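# The Long Winter Sort

It starts, as these things tend to, with a drawer that won't close. Mine had been jammed since the fall, and when I finally got it open one Saturday in January I found 37 sandwich bags of building bricks, most of them split at the seams, and a great drift of loose pieces underneath. I guessed there were 600 in all. I was off by a good deal (there were nearly 2,000, and that was before I remembered the box under the stairs).

So I made tea, cleared the white table by the window, and began.

Everyone who sorts bricks has a system, and everyone is a little bit stubborn about it. The folks at Sundier, the secondhand toy shop in Mustmont where I buy far more than I should, sort by shape and let the colors fall where they may. I went that way for years and it's a fine way to find a hinge in a hurry. But there is something so pleasing about sorting by color first — a whole tray of nothing but red, the curved pieces and the plain ones lying in together — that I've gone back to it, and I don't expect to change again.

What you sort into matters more than you'd think. I like see-through trays, shallow enough to get your fingers in, and I like a few different tints on the go. Clear plastic suits the strong colors. Amber is kind to tired eyes in the evening. Wavy sides look fancy, but they also let you tip a handful out along the curve, and I've grown very fond of them.

And do take your time over the odd pieces! A brick with a rounded top deserves to be turned over once or twice before it goes in with its neighbors.

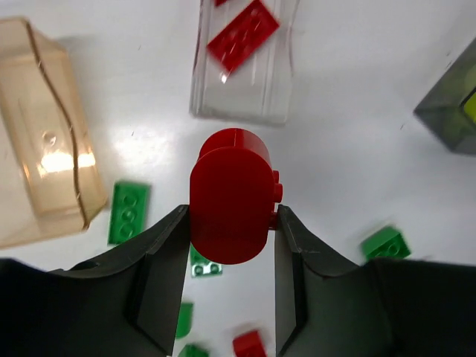
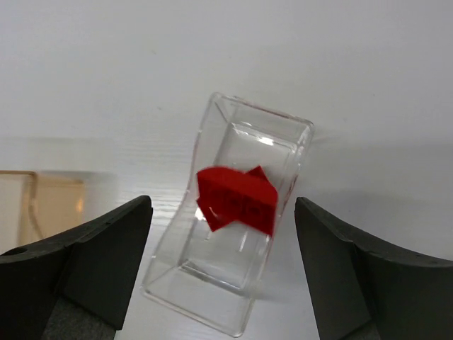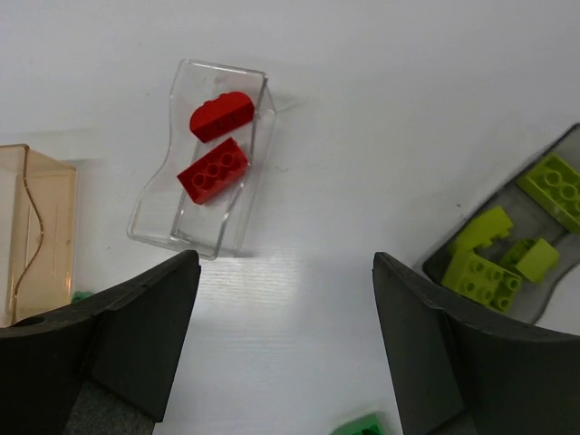
Red first, and the rest of the rainbow can wait its turn.

Fülöp disagrees with nearly all of this, and wrote to say that color sorting is lovely until you need one small red piece out of a heap of red pieces, at which point you will wish you had gone by shape like a sensible person. Start with the plates, the letter went on, then the slopes, and leave color for the very end, if you still have the patience and the tea is still warm.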